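Stostham Clothing Room - progress report to the Zullska Fund
August 29, 2020

Thank you again for your patience with us since March, and for the kind note that came with the second payment. It has been a busy stretch at the folding table, and I am happy to say the children's and women's shelves are nearly caught up.

Sorting and folding
We have now folded and shelved 1,000 pieces, and 142 more are waiting their turn. Soft, stretchy things take the longest, and the pink ones always seem to come in together.

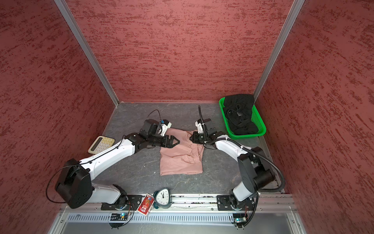 Baskets and shelf space
Your grant covered two new shelf units from Peixoto, which went up without much fuss - a nice surprise after the last ones! Each holds up to 118 folded pieces, if we are careful.

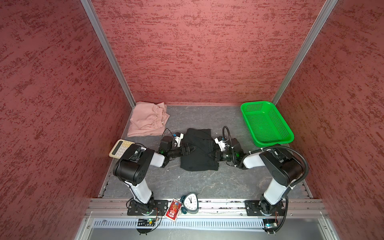 Our next job is the winter clothing, and we would like to start before the weather turns. We want every piece folded into a compact block, much like the black garment in the middle of the table, so that the stacks stand up properly. We would also like a few more plastic baskets like the green one, and Evisen has promised us a price next week.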